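The Reading Copy

I had 293 followers on my book blog the night Bit-na Joo emailed me, and I remember the number because I checked it twice, to make sure she hadn't confused me with somebody important.

"Dear reviewer," she wrote. "I work for a small press called Jinent. We have a memoir coming out by a retired court stenographer. Would you like an early copy?"

Would I! I'd been reviewing library books and whatever turned up in the dollar bin at the thrift store for two years. No publisher had ever sent me so much as a bookmark. I wrote back in under a minute and then worried that under a minute looked desperate.

The book came in January, in a padded envelope I still have. It was called Off the Record, by In-ho Cho, and the cover said UNCORRECTED PROOF in letters bigger than his name. I put the kettle on, sat down in the good chair, and opened it with every intention of loving it.

Reader, I didn't love it.

The first 100 pages were about his typing lessons. I'm not exaggerating. There was a whole chapter on the chair. He had spent his life sitting six feet away from murderers and con men and one woman who sued her own twin, and every time one of them opened their mouth he'd write something like "but I was not there to listen" and go back to his wrists.

I got as far as page 200 and put it on the radiator, where it stayed for weeks and went a little wavy.

Bit-na Joo emailed again. Then again. She was always so nice about it -- "no pressure at all!" -- and that made it so much worse. I started a review four or five times. I wrote "meticulous." I wrote "Mr. Cho certainly knows his chairs" and deleted it, because my mother reads the blog and she'd have called me about my tone.

In the end I did the thing I should have done in the first place and picked it up off the radiator to finish it. I had 20 minutes before my shift at Brisitz (I do returns there, mostly boots), so I figured I'd skim.

Page 204 was the twin.
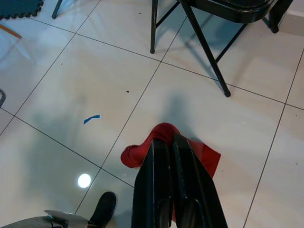
I was late for work. I was so late that my manager had opened my register herself, and I stood there with my coat on, thinking about those two sisters in their matching collars and how he'd had to mark every answer with a name when their voices were the same voice. He had stopped typing. Just the once, in all those years, for maybe a minute, with the judge looking over at him. He'd been sitting there with his hands in his lap, listening. After that the book was a completely different book. All the people he'd kept shut out of the first half came walking in.

I went back to the beginning that night and read the chair chapter over. It was still too long, and I'll stand by that! But I saw what he was doing in it, I think. He was putting off going into the room.

My review went up on 2022-05-01. I gave it four stars and I told people about the radiator. I said they could skip chapter three if they had to, and then I changed that to "don't skip chapter three, but have a snack."

It got eleven comments, eight of them from my mother.

A week or so later there was another email from Jinent. I figured it was Bit-na Joo being nice at me again, but she'd only forwarded something. It was from him. No greeting, no sign-off, one line in all lowercase.

"what kind of snack," it said.

I told him crackers, and he wrote back to ask which ones.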